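Item group: work surfaces, light wood finish
Last revised: 2023-03-30

# Levlow Tabletop, Pale Grain

The Levlow is a flat tabletop with a pale wood-grain surface, sold by Sketuter as a top only or with the Ouali leg frame. It is meant for desks, sorting benches, classroom tables and light assembly stations. It is not a kitchen counter and should not be ordered as one.

The current version replaces the earlier Levlow with the square front edge. Mounting points are unchanged, so a current top fits an Ouali frame bought for the old one.

## Surface and grain

The base color is between cream and light beige. Grain lines are fine and a shade or two darker than the ground, with gentle waves along their length. Density varies over the same top. Some areas carry tight, close streaks and others are nearly plain.

Under overhead light the finish gives a soft sheen, and the grain looks fainter in the brightest area. Viewed from another side of the table, the same area can show more contrast. Buyers matching a Levlow to existing furniture should compare the two pieces in the room where they will be used, with the lights on.

The grain direction relative to the front edge cannot be specified. Tops ordered together are shipped from the same batch where stock allows, but the lines will not meet across a joint.

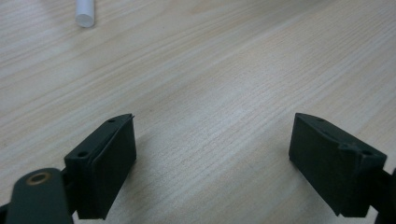

Pale ground color with fine grain running on the diagonal. 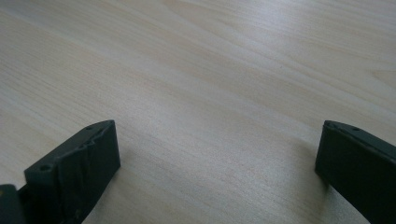
## Configurations

| Code | Supplied as | Leg frame |
|---|---|---|
| LV-2 | Top only | None |
| LV-4 | Top with frame | Ouali, 4 legs |
| LV-4F | Top with frame and edge guard | Ouali, 4 legs, Fetent guard |

The Fetent guard is a clear strip that presses onto the front edge. It can be added later and needs no drilling. Remove it before clamping anything to the table, as the strip will slip under a clamp pad.

## Load

Maximum evenly spread load on the Ouali frame is 200 lb. Maximum point load at the center of the top is 40 lb. Both figures apply to a level floor with all fasteners tightened. For LV-2 the limits depend on the support used, and Sketuter does not give a rating.

Do not stand or sit on the top. Equipment that vibrates in use should be placed over a leg and fitted with rubber feet.

## Assembly

1. Lay the top face down on a clean blanket or on the flattened carton.
2. Place the frame on the underside and line up the slots with the inserts.
3. Start every screw by hand before tightening any of them.
4. Tighten in a cross pattern with the supplied hex key. Do not use an impact driver.
5. Turn the table upright with 2 people, lifting by the frame.
6. Adjust the feet until the table does not rock.

Check the screws again after a month of use. A frame that was tightened on an uneven floor will usually need its feet reset at the same time.

## Care

Wipe with a damp cloth and dry with a second one. Mild dish soap is acceptable. Chalk dust and pencil come off with water. Ballpoint ink should be treated the same day with a little rubbing alcohol on a cloth, tested first near the back edge.

Avoid scouring pads, acetone and wax polish. Wax builds up in patches that are easy to see at a low angle and hard to remove. Use a mat under hot items and under any tool with a sharp base.

Small scratches that run along the grain are hard to find at normal distance. Scratches across it show more. The surface cannot be sanded or refinished.

## Ordering notes

Finish samples are available on request and are cut from regular stock. A sample is too small to show the full range of the grain and should be used for color only.

LV-4F is on back order until May. LV-2 and LV-4 ship from stock. Replacement feet, screws and the Fetent guard are listed under spare parts, and the hex key is included with each screw set.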